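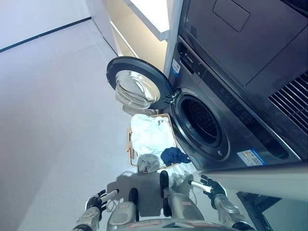
A front-loading washing machine with its round door wide open. The dark bit inside is the drum.

HOW DOES A WASHING MACHINE WORK?

Willora Wonder Pages - Home Science, page 2

Clothes go in dirty, come out clean. But what goes on in between?

First, the drum. It's a big metal barrel lying on its side, full of little holes. Water goes in and out through the holes - your socks can't.

Round the opening is a rubber ring called a gasket. Squashy stuff. When the door shuts it presses against the gasket and keeps the water in. No gasket = very wet floor!

Now the door. Why is the glass shaped like a bowl? It pokes into the drum a bit and helps keep the clothes from getting stuck in the rubber. Handy for watching too.

Press start and the door locks. Water comes in, mixes with the soap, and the drum turns slowly. Clothes get lifted up, then flop down again. Up, flop, up, flop. All that flopping knocks the dirt out. Soap grabs hold of greasy bits so teh water can carry them off.

Then rinsing - clean water, more flopping, no soap.

Last of all, the spin. Really fast, roughly 900 turns every minute on lots of machines. The clothes get pushed against the sides and the water flies out thru the holes. That's the loud part.

Still damp though! So next it's the washing line or a tumble dryer.

STAY SAFE: never climb inside a washing machine, and dont let pets in either. Ask a grown-up before you press any buttons.

Word to learn: GASKET - a soft ring that stops leaks.

Next page: why does soap make bubbles?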